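**Landberg Dreiflügler, Ersatzrotor für Tischventilatoren: Testbericht**

Stand: 3. Dezember 2024
Testmuster: zwei Stück, regulär im Handel gekauft
Autor: Sérgio Azevedo

Der Rotor wird als Nachrüstteil für kleine Tischventilatoren verkauft, deren Originalflügel gebrochen oder spröde geworden ist. Laut Beipackzettel passt er auf glatte Wellen mit 2 mm Durchmesser. Geliefert wird er in einem Polybeutel mit einer Reduzierhülse und einem gefalteten Blatt, das die Montage in vier Schritten beschreibt. Ein Anzugsmoment entfällt, die Nabe wird nur aufgepresst.

## Aufbau

Drei Flügel, eine Nabe, ein Gussteil. Die Flügel sind breit und flach, die Kanten durchgehend verrundet. Scharfe Grate habe ich an keinem der beiden Muster gefunden, nur am Nabenfuß steht der Angussrest leicht vor. Er ließ sich mit einem Cutter abnehmen und saß danach bündig.

Die Nabe ist im Verhältnis zu den Flügeln kräftig ausgeführt. Beim Teron, dem direkten Konkurrenten, ist der Übergang vom Flügel zur Nabe deutlich dünner. Dort hatte ich im März nach kurzer Laufzeit einen Haarriss. Beim Landberg ist an dieser Stelle nach Abschluss des Tests nichts zu erkennen, auch unter der Lupe nicht.

Die Reduzierhülse sitzt stramm. Wer sie einmal eingesetzt hat, bekommt sie nur mit einem Durchschlag wieder heraus. Die Anleitung erwähnt das nicht.

## Montage

1. Netzstecker ziehen, Schutzgitter abnehmen.
2. Alten Flügel gleichmäßig von der Welle abziehen. Nicht am Flügelende hebeln.
3. Welle mit einem trockenen Tuch reinigen. Kein Öl auf den Sitz.
4. Rotor ansetzen und mit Druck auf die Nabe bis zum Anschlag aufschieben.
5. Von Hand durchdrehen und den Abstand zum Gitter prüfen.

Schritt 5 fehlt im Beipackzettel. Am Testgerät, einem älteren Tischventilator von Lie, streifte ein Flügel zunächst am hinteren Gitter. Der Rotor saß noch nicht ganz am Anschlag. Nach dem Nachdrücken lief er frei.

## Laufverhalten

Gemessen wurde mit einem optischen Drehzahlmesser von Dremutov, Reflexmarke auf der Nabenstirn.

| Stufe | Drehzahl (1/min) | Bemerkung |
|---|---|---|
| 1 | 1.000 | ruhig |
| 2 | 1.614 | leichtes Brummen am Standfuß |

Das Brummen auf Stufe 2 trat mit beiden Mustern auf. Mit einer Gummimatte unter dem Standfuß verschwand es, am Rotor selbst war kein Schlag sichtbar. Eine Nachwuchtung habe ich nicht vorgenommen. Der Dauerlauf umfasste 200 Stunden auf Stufe 2 mit Muster A. Danach saß die Nabe unverändert fest, und die Drehzahl lag auf dem Anfangswert.

Muster B wurde nur für den Passungsvergleich verwendet und dreimal auf- und abgezogen. Beim dritten Mal ging es spürbar leichter. Für häufiges Demontieren, etwa zur Reinigung, ist der Presssitz deshalb nur bedingt geeignet.

## Oberfläche und Reinigung

Landberg liefert den Rotor nur in einem blassen Cremegelb. Neben einem reinweißen Gehäuse fällt der Unterschied auf, neben vergilbten Altgeräten kaum. Die Oberfläche ist matt. Staub haftet darauf etwas stärker als auf einem polierten Flügel, lässt sich aber mit lauwarmem Wasser und Spülmittel entfernen.

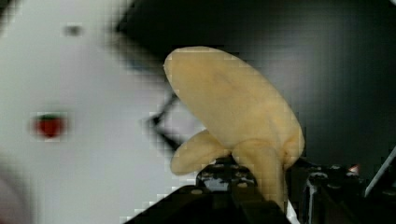

*Cremegelber Flügel mit matter, leicht fleckiger Oberfläche; unten die dickere Nabe.*

Lösungsmittel sollten nicht verwendet werden. Isopropanol hinterließ auf der Rückseite von Muster B eine stumpfe Stelle, die sich nicht mehr auspolieren ließ.

## Bewertung

- Passung: gut, bei wiederholter Demontage nachlassend
- Laufruhe: gut
- Verarbeitung: gut, Angussrest muss nachgearbeitet werden
- Anleitung: ausreichend

Für eine einmalige Reparatur ziehe ich den Landberg dem Teron vor, vor allem wegen der Nabe. Wer den Flügel jede Woche abnimmt, sollte ein Modell mit Klemmschraube suchen. Eine Variante für Wellen mit Abflachung führt der Hersteller derzeit nicht.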